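Wekstead Table Clearing Images
README and data card, release of June

Maintained by the Wekstead office of Kemunano
Contact for content questions: Aurora Barros
Contact for access and licensing: Belmiro Bettencourt

Summary

Wekstead Table Clearing Images is a collection of 3201 still images of tables after a light meal. Each image shows crockery to be gathered on a tray, waste to be thrown away, or both, at some point between the first item being moved and the table being bare. The collection is intended for work on recognising everyday table items and on judging how far the clearing of a table has progressed.

The images are accompanied by item labels, placement labels and a short written note for each arrangement. There is no audio, and no personal information is held in the label files.

Contents of the release

images/ contains the still images, in one folder per arrangement.
labels/items.csv contains one row for each labelled item.
labels/placement.csv records where each labelled item is resting.
notes/ contains the written notes, in English.
splits/ contains the lists of images for training and testing.
CHANGES.txt records corrections made between releases.

There are 20 arrangements in the collection. An arrangement is a starting layout of crockery and waste; images belonging to the same arrangement share a folder even when the items have been moved a long way from their starting positions. File names are not in time order. Users who need to know what came before what should consult the sequence column in labels/items.csv, and should note that it is blank for two of the older folders.

Items

The item list has 16 classes. The crockery classes cover plates, bowls, mugs, cups without handles, saucers and cutlery. The waste classes cover drink cans, foil, paper bags, loose paper, card, napkins and food wrappers. Trays, bins and cloths are labelled as supporting items.

Colour is recorded separately from class. Where a mug or cup has one colour outside and another inside, both are entered, with the outer colour first. Pale colours caused some disagreement during labelling, the pale pink and mint-green plates in particular being hard to tell from white under strong light, and the agreed colour names are listed at the head of labels/items.csv.

The state of each item is also recorded. A can may be whole or crushed. A bag may be open, folded or crumpled. A cup or mug may be upright, upside down or on its side. Foil is always labelled as foil, whether it has kept the shape of a container or has been pressed into a packet or a ball. Earlier releases used two classes for this purpose, and these were merged after Gonçalo Patrício reviewed the foil labels and found that the same piece had often been given a different class from one image to the next.

Placement labels

Every item receives one of the following placement values:

table – resting directly on the table top
tray – resting on or in the tray
bin – inside the bin
on_item – resting on another item, such as a mug standing on a plate
held – lifted clear of any surface
unclear – the resting place cannot be judged from the image

The value on_item takes priority over table and tray. A cup standing on a plate in the tray is therefore on_item, and the plate beneath it is tray. A tray that projects past the edge of the table is still labelled as resting on the table.

Plates that may be stacked are a known difficulty. If the lower plate cannot be seen with certainty, only the upper plate is labelled, and the possible second plate is mentioned in the written note.

Items hidden by more than half are labelled only if their class is plain from the visible part. A round rim showing behind another object could belong to a bowl, a plate or a cup, and in such cases the labeller enters round_crockery and leaves the class empty. The same rule applies to the contents of the bin: what lies on top is labelled, and nothing is assumed about what lies beneath.

How the labels were made

Labelling was carried out by two people working separately, with differences settled by a third. Ignacio Ojeda wrote the first set of rules and Lourenço Garcia revised them once the first arrangements had been completed. The revised rules were then applied to the whole collection, including the images already done.

Written notes were prepared after the labels. They state which crockery is on the tray, which waste is on the table and which is in the bin, in that order. They do not describe the floor or the room.

Splits

The test list holds 400 images. It was drawn by arrangement, so that no folder contributes to both lists. Users are asked not to move images between lists when reporting results, and to state the release month.

Sample images

The four images below come from one arrangement with a blue tray, pink and mint-green plates and a crushed red can. They are given in folder order.
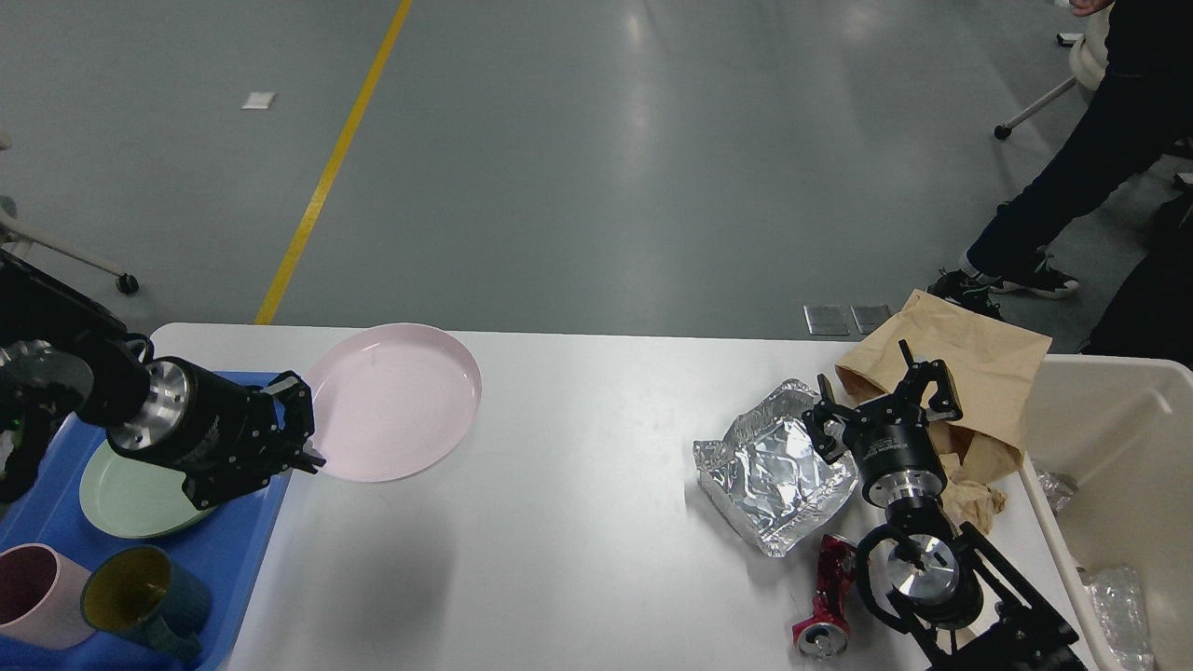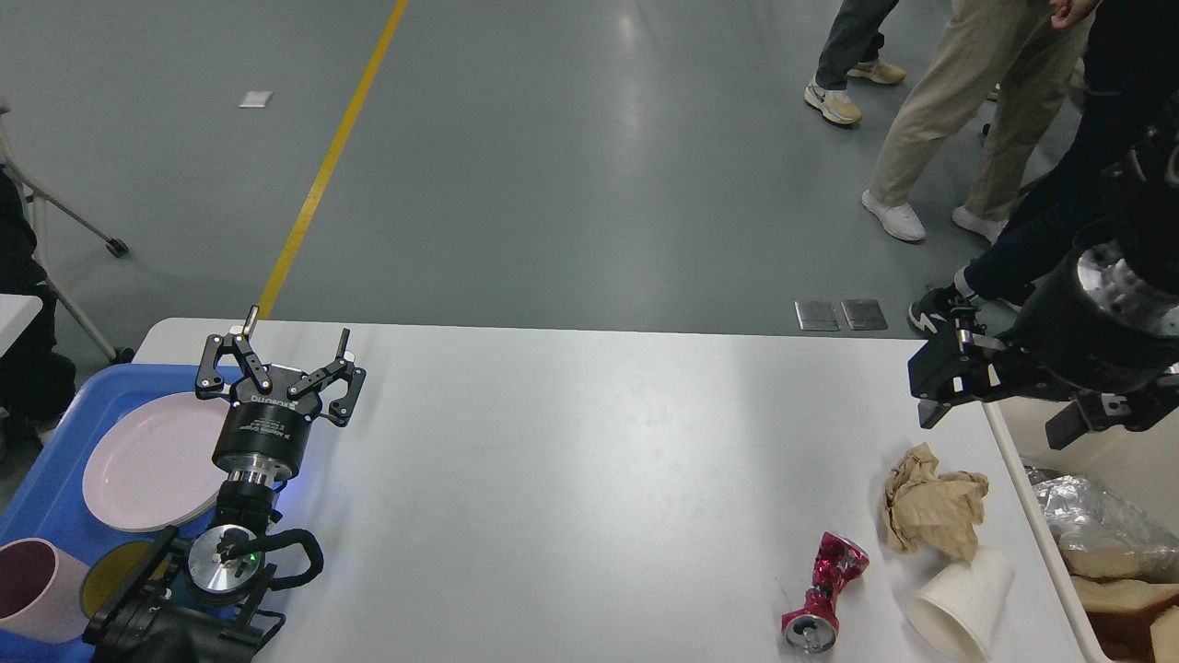

Foil in the bin, can and brown paper on the table:

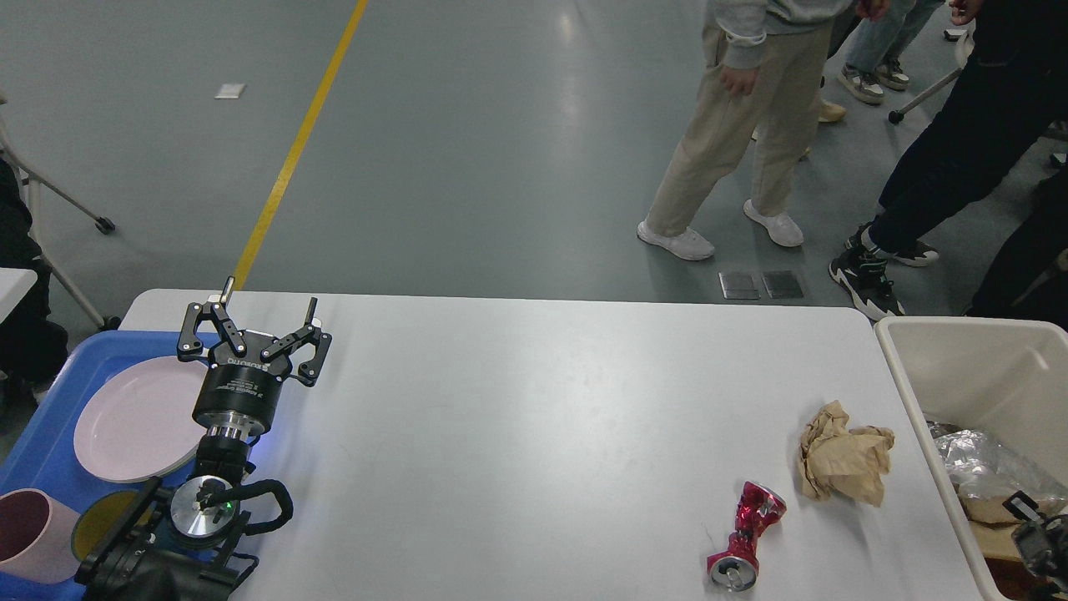 Teal mug standing on the pink plate, labelled on_item:

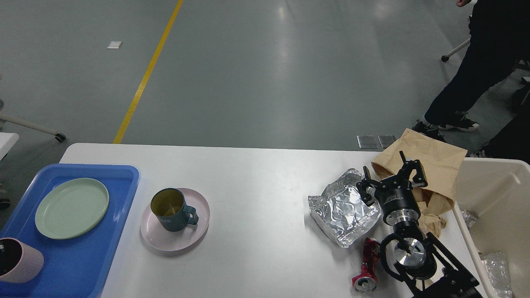 Known limitations

The range of crockery is narrow. Most pieces are plain and round, and square plates, glass and patterned china are poorly represented. Waste items are dry and light, with little leftover food apart from bread and crumbs in a few folders.

The tables are mostly white and the light is even. Results obtained on this collection should not be taken to hold for dark table tops, tablecloths or candlelight – a matter raised by several early users and not yet addressed.

Printed lettering on mugs and cans has not been transcribed. Users who require it will need to prepare their own labels.

Relation to other collections

The item classes match those of the Lubis cupboard collection, with the exception of round_crockery, which Lubis does not use. The placement values were taken from Omar and extended with on_item and bin. A conversion table for both is included in notes/conversion.txt.

Corrections

Mistakes in the labels should be reported to Aurora Barros, giving the folder name, the image name and the row in question. Corrections are entered in CHANGES.txt and take effect at the next release. Requests to add classes are considered separately and should be accompanied by a list of the images affected.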